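Trilstead drops school bag fee on town buses

Children in Trilstead will be able to carry a school bag and a gym bag onto town buses at no charge when classes resume in August, after the town council voted Thursday to drop a rule that had been on the books for years.

The rule allowed each rider one item of hand luggage. A second item, whatever its size, was charged at half the adult fare. It was written for shoppers and airport travelers using the line to Wetby, but the wording covered everyone, and drivers on the morning routes had started applying it to students this past winter.

Parents complained. A petition asking the town to exempt anyone under 16 collected 1,775 signatures by the end of spring, a large number for a town where council meetings often draw a handful of people.

Under the new wording, riders with a student pass may bring two items as long as both fit on the lap or under the seat. Musical instruments are counted separately and will ride free if the case can stand upright between the knees. Larger instruments, such as cellos, still need a place in the wheelchair and stroller bay and can be refused if the bay is in use.

Karakaya, the company that runs the buses under contract, had asked the council to keep the fee on the Wetby line, where buses are often full before they leave town. The company said in a written statement that bags in the aisle slow down boarding and make it harder for passengers with canes or walkers to reach the front seats. It did not object to the change on the other routes.

The council agreed to a compromise. Before 9 a.m. on the Wetby line, drivers may ask riders to move a second bag to the rack behind the rear door, but they may not charge for it or turn a student away. The racks will be fitted over the summer at a cost of $290 per bus, paid for out of the town's transit fund.

Adults are still limited to one free item. A motion to extend the change to all riders failed after several council members said they wanted to see how the first school year went. The question will come back in the spring, together with the yearly review of fares.

The vote also settled what happens to bags left behind. Until now, lost items went to the Karakaya depot in Bamville, around 3 miles outside town and not on any bus route, and families without a car had trouble getting there during opening hours. Starting in August, anything found on a student route will be brought to the front office of the library in Trilstead at the end of each day and held for four weeks. Items from the Wetby line will be dropped off once a week.

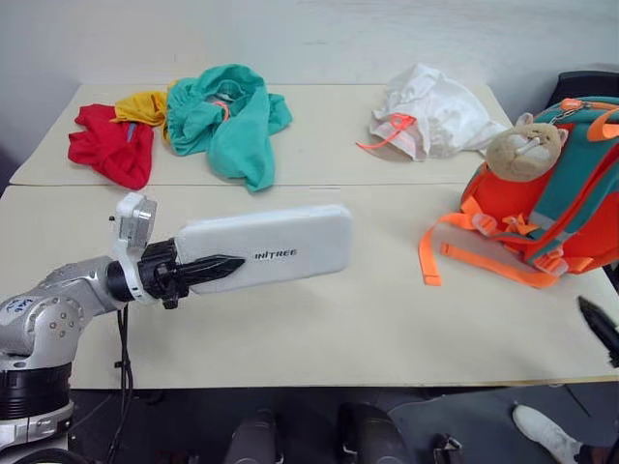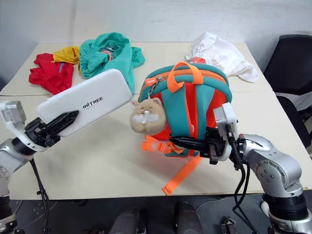
Families are asked to put a name and a phone number inside each bag – on the lining or a card in the front pocket – so the library can call when something comes in. The town advises against writing a child's name on the outside. Lunch containers with food in them will be emptied and washed if they can be, and thrown out if not. Wet swimwear will be hung up for a day before it goes into storage.

To pick up an item, a parent or student needs to describe it and say which route it was left on. No receipt or pass is required. Electronics and keys will be kept in a locked drawer, and the library will ask for identification before handing them over. Anything not claimed after four weeks goes to the school clothing exchange, with the exception of phones and other devices, which are sent back to the depot.

Not everything the parents asked for was approved. The petition also called for an extra bus on the Bamville route at 3:15 p.m., when the middle school lets out and students from the upper grades are already on board. The council said it did not have the money for another driver this year. It did ask Karakaya to count passengers at that stop during the first weeks of the school year and report back before winter.

Student passes for the coming year go on sale at the town hall and the library in the last week of July. The price is unchanged. Passes bought last year remain valid through the end of August, and the new bag rule applies to those as well.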